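Subject: Re: [Clelari] Storage for the block sets

On April 5, 2025, a list member wrote:
> Does anyone keep their blocks out on a tray? Ours live in a sack and
> never get played with. Is a rim worth paying extra for?

Yes to the rim! We've had blocks out on a white surface with a clear edge since November, and the children go to them far more than they ever did to the old tub (which I don't miss one bit). Ours came from Gullari and cost 15 more than the plain one — worth it just for not crawling under the shelves at home time. 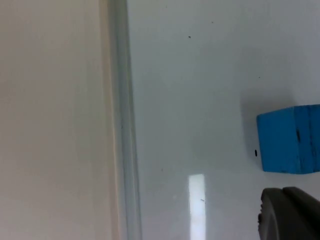 I'd go for white again too, as the blue ones show up so nicely against it. It does want a wipe most evenings, mind.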